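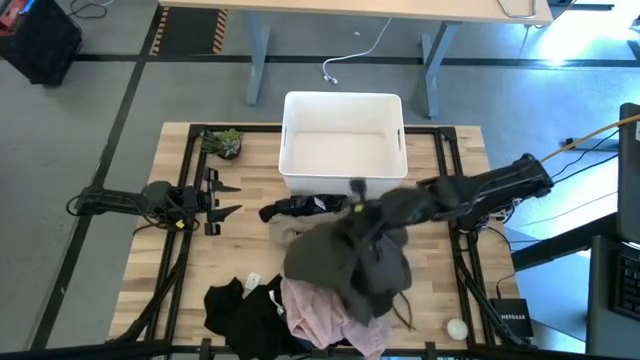

Radka Vostrel
Software engineer, motion planning, Pladen
1/17/23

I write planners for two-arm robots, and for the last year the task was clothes. My opinion after this year is that we put too much intelligence in the planner and too little in the moment when the planner has to stop.

Let me explain with a normal case. One arm has a garment in the gripper and lifts it from the pile. The program believes that it holds one piece. It believes also that the path to the bin is free, because it checked the path before the lift. But a garment does not stay the same shape when you lift it. A sleeve can hang down, a drawstring can hang down, and sometimes a second piece comes up together with the first one. The plan was correct for a world that existed before the arm moved.

The usual reaction in our field is to make the model of the cloth better. I did this too. In December I had a simulation of fabric that was beautiful to look at, and it needed so much time for one answer that the arm was waiting in the air. My colleagues at Etska have a faster one, and they have the same problem in a smaller size. I do not say that this work is useless. I say only that it comes too early, when the simple things below it are not in order.

What are the simple things? Our stack, which we call Estrella, had a rule that every grasp must be confirmed in 200 milliseconds. If the confirmation did not come, the program took the last known value. It was a reasonable rule for boxes. For cloth it means that the robot continues with an old opinion. I went through the logs of 1,044 grasps by hand, and the failures that I could not understand at first were nearly all of this kind. The perception did not give a wrong answer. It gave no answer, and the software filled the hole with an old one. 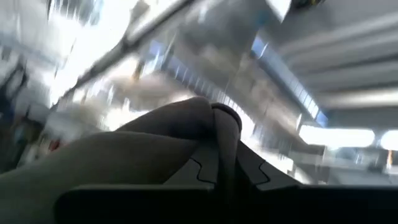

So I changed the type of the value. Now a grasp can be "held", "not held" or "unknown", and the planner must have a branch for each. The compiler refuses the code if a branch is missing. This was two weeks of boring work, and some people in the team were not happy, because many functions which looked finished became unfinished again. I was also not happy. A configuration file of 1,000 lines had to be read from the first line to the last, and I found defaults there that no person could defend.

In the "unknown" branch we do very little. The arm stops, holds its position and asks for a new estimate. If there is still no estimate, it lowers the gripper slowly to the table and opens it. It is slower on paper. I accept this, and I think the customer should accept it as well, but here I know that the people who sell the system at Drumcombe have a different view. 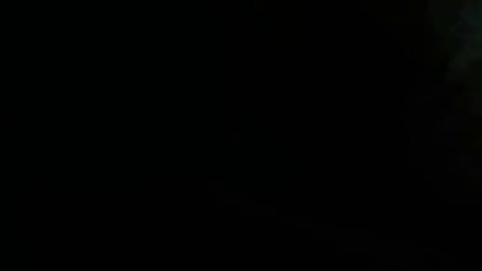
Is it not enough to ask the operator when the system is unsure?

For a demonstration it is enough. For daily work I would ask the operator only after the software has stopped in a safe position and has written down which value was missing. A person who gets the question "continue?" without this information will press continue, and I would do the same.

I would like to see the third value in the public interfaces too, and not only inside our own code. Most libraries that I use return a pose and a confidence number. The number looks scientific, but each team puts its own limit somewhere in a script, and after some months the reason for this limit is lost. A clear "unknown" is harder to ignore. I have started to write a small proposal for this, with our grasp type as the first case, and the part about timeouts is still open.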